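Cekwood cell progress report
June 17, 2020
For the Pitkänen equipment grant

Hello again! You asked for less spreadsheet and more plain talk this time, so I'm going to tell you where we are with the Cekwood cell and leave the ledger to the attachment.

Short version: the arm is back in service, the gripper is on its second set of fingers, and I have spent 1,585 of the money since my last report. Most of that went to Woson for the replacement fingers and a new wrist connector. The rest was small stuff (screws, thread locker, a decent torque driver I should have bought at the start).

When I last wrote, the cell was dropping parts. It would pick fine in the morning and then get worse through the day, and I blamed the gripper motor for far too long. I had it out on the bench twice. The motor was fine. What I had was a mounting screw backing out a little at a time, so the left finger sat lower than the right and the two tips met at a slant. You could feel it with a fingernail before you could see it. I cleaned out the threads, put in new screws with thread locker, and now there's a paint mark across each head so I can check them at a glance.

I've also changed how we look after the thing. The old plan was a big service every so often, whenever I remembered. Now there's a short check after every 1,000 cycles: close the fingers, look down the seam, check the paint marks, wipe the pads, run 10 slow picks on the test block and write down what happens. It takes less time than a cup of coffee and I don't mind doing it. If the seam isn't straight, the cell stays off until it is.

The Lanora controller gave me one bad afternoon. It kept the old zero position after I changed the fingers, so it thought the gripper was closed when there was still a gap. I've written the re-zero steps on a card and taped it inside the cabinet door - power down, fingers off, fingers on, power up, close slowly, save. Saving is the step I forgot, of course.

Since the finger swap I've done 2 of the new checks and the seam has come up straight both times. I'm pleased, but I'd like a longer run before I call it fixed.

The wrist camera has been a real help with this, by the way. I can look straight down the fingers from my desk and catch a bad seam without climbing into the cell.
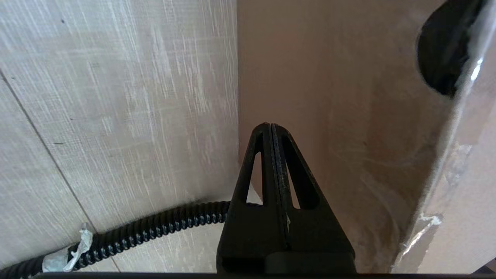 Gripper closed, viewed from the wrist camera. The seam runs down the middle, with some light scuffing on the fingers.

Still on my list: a proper cable route for the cell, a spare set of finger pads, and a second copy of the controller settings kept somewhere other than the controller. I'd also like to order one more wrist connector from Woson while they still have them. It fits in what's left of the budget, so unless you object I'll put that order in before the end of June.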